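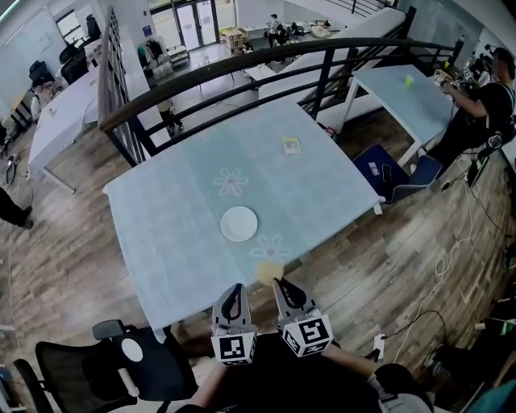 I bought the blue table on a rainy afternoon in April, and I've been defending it ever since. My family says it looks like something from a beach rental. They aren't wrong, but I was tired of serious brown furniture, and when I saw those white flowers scattered over the light blue I just stood in the Klinhom outlet and grinned. It cost 200 with the legs included, and they let me have a second blue one for 50 off!

The plan was for one to be the eating table and one to be the "everything else" table. You can guess how that went. Within a month both of them were covered with mail, batteries, a tape measure, somebody's gloves, and the instructions for a lamp we gave away. We ate our toast off our knees for most of the winter.

So lately I've been trying a little habit, and it has stuck better than anything else I've tried (and I have tried a lot, including a very expensive set of trays from Ekodham that I ended up using for seedlings). Every evening after supper I clear the flowered table completely, wipe it down, and put one round white plate in the middle. That's the whole thing. The plate is for tomorrow. Whatever fruit is ripe goes on it in the morning, and whoever comes down the stairs first gets to pick.

I didn't expect a plate to make such a difference, but a bare table seems to invite people to drop things on it, and a table with a plate on it looks like it's waiting for a meal. I still find a stray packet of something at the far side now and then, and I've made my peace with that. The second table can have its cups and its clutter. It's over by the staircase and I don't have to look at it while I eat.

A word about cleaning, as a couple of you asked after my last post. I use warm water, a drop of Ditine dish soap, and an old cotton T-shirt cut into squares. Go easy around the printed flowers and dry it right away, or you get streaks that show up terribly in the morning light. I once left a ring from a hot mug and it took me 4 tries to get it out, with a lot of muttering.

Next I want to do something about the seating. We've been making do with a black office chair, very comfortable for typing and a bit silly for soup, and I have my eye on a plain bench I saw in Skerkusitz. It would tuck all the way under, and I could finally sweep without moving anything. I still have to measure, and the tape measure has gone missing again.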